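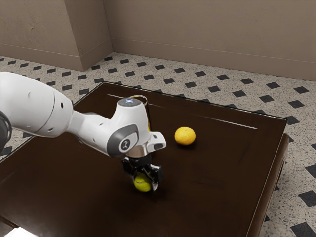
A simulated arm holds a tennis ball just above the tabletop in the Ornthorpe gripper trials. An orange fruit rests on the table nearby.

Before a new gripper is bolted to a real arm at the Ornthorpe laboratory, it must first pass a long series of tests on a computer. The laboratory adopted this rule in March, when it began comparing two-finger grippers for use in small warehouses and kitchens.

The current round sets two designs against each other. The Druris closes quickly and holds with a fixed force. The Kulkarni moves more slowly and adjusts its force as contact is made. Each was given 330 simulated attempts at lifting household objects from a table, with the same arm and the same starting positions.

Results were mixed. The Druris finished its attempts sooner but dropped the ball 14 times, most often when the fingers met it above its widest point. The Kulkarni dropped it 12 times and had more difficulty with fruit, where small errors in the modeled surface led the fingers to close too early.

Both grippers were run through Zullach, a controller the laboratory has used in earlier studies. Its engineers caution that friction remains the weakest part of any simulation, and that a grip judged secure on the screen may slip on a real table.

Physical trials will follow, with 40 lifts planned for each gripper. The laboratory intends to publish the settings used in both stages, including those that gave poor results.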